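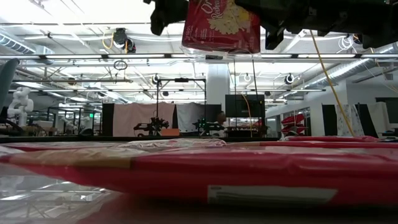

Flurkent is my list of old household words, the ones people use for food and shopping and cupboards that never quite made it into a proper dictionary. I started it after a long argument at a family lunch over what you call the end slice of a loaf, and it has grown to 1,686 entries since then. A good chunk of it is snack words, which is where I get the most post. Take the red popcorn bag, with its pale yellow popped kernels printed on the front. Half the people who write to me would ask for a packet of it, the other half a bag, and one lovely person in Zirnberg insists on "a poke of corn" (she spells it three different ways, and I've kept all three!).

By Gopinath Chettiar
2023-05-22

We use cookies to remember your settings. Accept | Manage

What you get

One plain text file, words.tsv, with tabs between the columns. Open it in any spreadsheet and tell it the text is UTF-8, or the accents will go funny. The columns are word, meaning, place, heard_from and note. The heard_from column never holds a name, only things like "aunt" or "market stall", and I'd like to keep it that way.

There's also a smaller file called doubtful.tsv with 198 entries I can't make my mind up about. Some look like one family's private joke and some look like spelling slips in old letters. Do have a rummage, but please don't mix them into the main list and then write to me saying the main list is full of rubbish – that has happened before and I was grumpy for a week.

Where the words came from

Mostly from letters and emails. I put a card up in the Mykhailiuk bakery asking for bread words and got 405 replies, far more than I'd bargained for, and typing them up took me until July. The rest came from recipe notebooks people lent me, and from me being nosy in queues.

I sort the meanings by hand. Where two people gave me different meanings for the same word there are two rows, and I haven't tried to pick a winner. "Scrattle", for instance, is the crumbs at the bottom of a tin in one row and the noise of a drawer in the next.

Things to watch out for

The place column is where the person lives now, which may be miles from where they learnt the word. I should have asked for both. Bread and biscuits are heavily over-represented, and cleaning words are thin. Please don't draw maps from it!

Version 2 fixes the broken tabs in the S section and drops the old "region" column, so any script that reads columns by number will need a tweak. If you use Pramen to browse the list, delete the old copy before loading the new one or you'll see everything twice.

Use it for whatever you like, and put my name somewhere if you print it. Corrections are welcome by email, one word per message if you can bear it, with the word in the subject line.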